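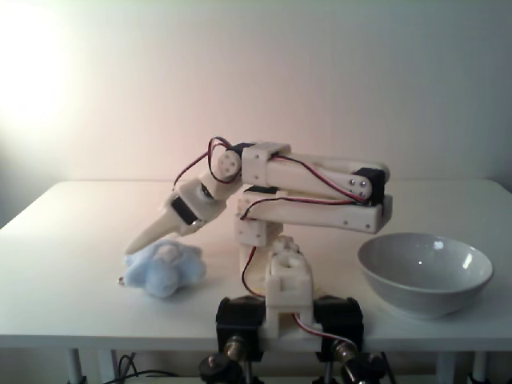
Predside bench 3, fault log gallery. The arm at this bench lost its holding torque at the elbow during a plush-to-bowl run and dropped onto the tabletop under its own weight. The task is a simple one: pick up the light blue plush toy on the left and place it in the white bowl on the right. The arm is made of 3D-printed parts and hobby servos and is held to the table edge by two black clamps. The fault traced back to the wiring. Red and black twisted leads run in loops over the elbow and down the forearm, and every cycle flexes them at the same spot.

What happened

The run was set for 50 picks per batch. In the eighth batch the elbow servo cut out for less than a second, came back, and cut out again. On the second dropout the forearm fell and the tip struck the table. The controller read the last good position as current and kept sending commands to the remaining joints, so the shoulder went on lifting a limp forearm until the operator pulled the supply. Damage: one chipped tip and one stripped servo horn. No one was hurt. The operator's hand had been near the bowl a few seconds earlier.

Cause

The red lead had broken inside its insulation, 8 mm from the connector. The outside looked sound. A continuity check with the arm parked passed every time; the same check with the elbow bent past its usual range failed. The lead had done a little over 4,000 cycles since it was fitted.

Second fault, same event

The software had no rule for a joint that stops answering. A missing reply was treated as a slow reply. This is the more serious of the two faults and applies to every arm on the Vallholm controller, whatever the state of its leads.

Changes made

Elbow leads are now replaced at 3,000 cycles and tied down 50 mm back from the connector, with slack left on the forearm side.

Three missed replies from any joint now stop the whole arm and sound the buzzer. Power stays on at the joints that still answer, so the arm does not fold up.

Hands stay off the table while the supply is live. Reset the toy and bowl with the switch off.

Still open

Narkau has the same controller and has not yet been updated. The work is planned for August. Until then its arms run at half speed with an operator at the switch.

Logged by Fadime Keskin, June 29, 2026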